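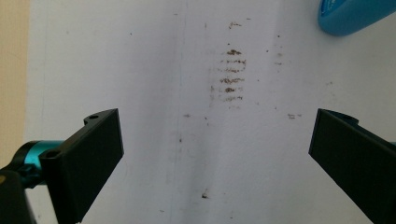
Section 4. Setting up a new manuscript in Grendex

Do this before you paste anything in. Takes a few minutes. If you already have a draft in Carberg format, skip to step 6 and come back.

1. Open Grendex, pick New Project, then Book-length. Not Story. Story caps you at 40 scenes and there's no way to convert later.

2. Type a working title. You can change it whenever. The folder name won't change with it, so keep it short.

3. Set your target under Goals. Daily target defaults to 1379 words, left over from the old contest template. Put in your own number or set to zero to turn it off.

4. Add your point-of-view characters. First name is enough for now. Full sheets are in Section 5.

Note: the character list sorts by last name if there is one. If you enter some with and some without it gets messy. Pick one way.

5. Save. Wait for the check mark in the bottom bar.

Bringing in an old draft

6. File, Import, choose your document. One file per book works best. Chapter files are OK but name them 01, 02 and so on or they come in scrambled.

7. Choose what marks a scene break. Three asterisks, a pound sign, or a blank line. Blank line is risky, see caution.

CAUTION: With blank line selected, every extra return becomes its own scene. Rutilio Jaramillo's test novel came in as 339 scenes. There is no undo on import. Keep a copy of the orignal somewhere else.
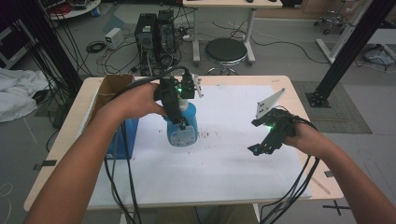
Spray bottle on white paper, with two hand-held grippers.

8. Check the first 2 chapters by eye. Italics sometimes drop, epigraphs nearly always do. Fix now, before you start tagging.

9. Turn on Snapshots (Tools, Snapshots, On). Off by default. One gets saved each time you close the project.

Note: snapshots dont include your research folder. Back that up by hand.

If it goes wrong

Import stops halfway: usually tracked changes. Accept or reject all in your word processor, save, try again.

Curly quotes show up as boxes: switch encoding to UTF-8 in the import window.

Word count looks low: footnotes aren't counted. Comments either.

Still stuck, write to Fletcher Maihi at the help desk and attach the log file, not a screenshot of it. Log is under Help, Show Log.

Section last updated 30 May 2020. Next: Section 5, Character Sheets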